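Suture Skills, Week 3: Simple Interrupted Stitches on the Pad
Prumeditz Surgical Skills Course, handout to go with the lecture

Okay, so last week was knots, and I saw a lot of very tired fingers by the end of it. This week we finally get to put a needle through something! Bring your own pad if you took one home (the ones that have been living in a hot car will be gummy, so have a feel of yours first), and if you didn't, there's a stack in the Walczak room on the shelf under the sink.

What's a pad good for, anyway? It's good for three things as far as I'm concerned: where the needle goes in, where it comes out, and how the edges sit afterward. It's not great at teaching you how much a person's skin pulls back at you. Dry pads drag, so wet the surface a little before you start, and wet it again when you notice the thread squeaking. The dye we use for the cut line stains, by the way. Old shirt, please.

Getting the needle in hand

Grip the needle past the halfway point, a bit closer to the thread end than to the tip. If you hold it right at the thread end it'll twist on you, and if you hold it too near the tip you'll run out of needle before you've gone anywhere. Clamp it at a right angle to the jaws and then look at it. I mean really look, from the side. Half the bad bites I see in this room were bad before the needle touched the pad.

Leave the tip alone. Don't grab it with the forceps, don't grab it with the driver, don't test it on your glove. Once it's blunt you'll be shoving, and shoving tears the pad.

The bite

Come in straight down, point perpendicular to the surface, and then let the curve do the work by rolling your wrist. People want to push forward. I wanted to push forward for my whole first year, and my bites came out shallow and skinny, with the edges rolled under like a cheap hem. Go down first, then around, then up on the other side at the same distance from the cut that you started with.

Your other hand has a job the whole time, even when it looks like it's doing nothing. Keep the forceps near the edge, jaws a little open, ready to lift the tissue or to take the needle when it comes through. If that hand drifts off to the side of the tray, every single stitch turns into a little trip there and back. 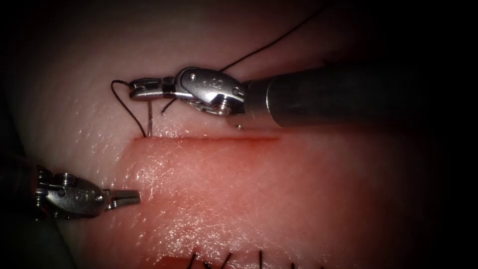

Boyang Dai asked whether you should always start at one end of the cut and march along, or put the first stitch in the middle. In clinic the advice had been to halve it: one in the middle, then one in the middle of each half, and so on, so you don't finish with a pucker at the far end.

And yes, I'm with the halving crowd for long cuts, or anything where the two sides aren't quite the same length. On the short straight cuts we're doing this week, starting at an end is fine and it makes your spacing easier to judge. Try one row each way and tell me which one you hate less.

Minding the thread

Thread gets into everything. Before each bite, check where the loop is lying, and if it's sitting across the spot where the point is about to go, move it. When you pull through, pull slowly and stop while you've still got a short tail — you want just enough to tie with. Too long a tail and you'll catch it in the knot. Too short and it vanishes through the hole (we've all done it, it's very annoying).

Snug, then stop. The edges should touch. If the pad bulges up between stitches or goes pale under the thread, it's too tight, so cut that one out and go again.

For next time

Do one full row and leave it in the pad, knots and all, with your initials on the back in marker. I want to see the ugly ones too. Read the Olo packet up to the section on mattress stitches, and skip the glue part, it's out of date.

Used needles go in the sharps box by the door in Walczak. Not the trash, not the tray, not your pocket. Pads can stay on the rack overnight, face up, and the lab is open until the cleaning crew comes through.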